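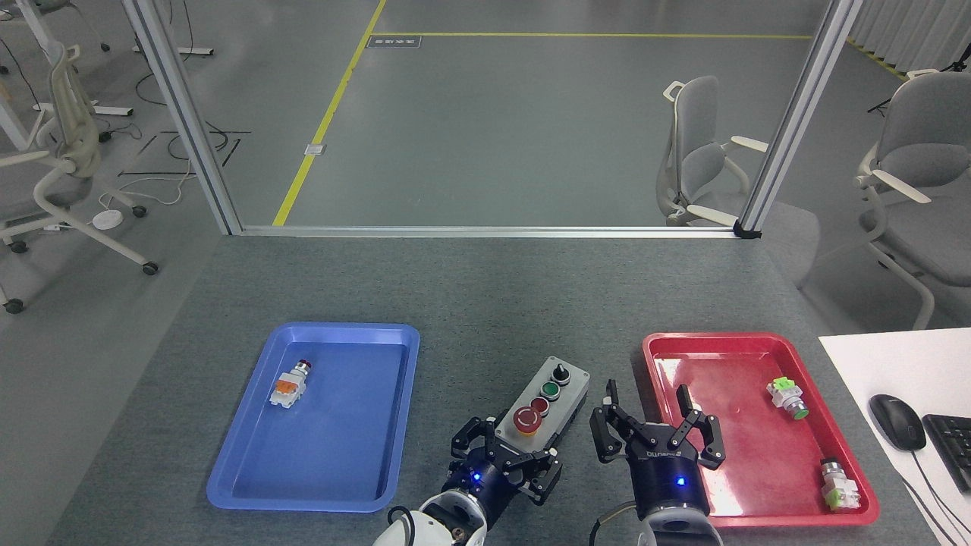

A gray control box with an emergency stop button, between a blue tray and a red tray.

Bellitik is a proof-of-stake blockchain network and the name of its native token. It was started by Radek Kollár and Danica Tóth, who worked before at the payment software company Hevix. The network is used mostly for small payments between businesses.

Consensus
Blocks are confirmed by a group of 114 validators. Each validator must lock at least 4000 tokens, and the locked tokens stay frozen for 40 days after the validator leaves the group. A validator that signs two different blocks at the same height loses a part of its deposit. Holders with a smaller balance can delegate their tokens to a validator and receive a share of the fees.

Distribution
Bellitik did not hold a public coin offering. The first tokens were given to 996 accounts which took part in the test network – among them the accounts of the wallet maker Varkness. The founders' share was released step by step.

Criticism
The analyst Thabiso Le Roux has written that delegation is too concentrated, as many holders choose the validator which their wallet shows first. Janka Čierny, who maintains the main client, answered that the order in the list is now random. A proposal to lower the minimum deposit was rejected by token holders in March.

See also
Delegated staking
Slashing
Varkness wallet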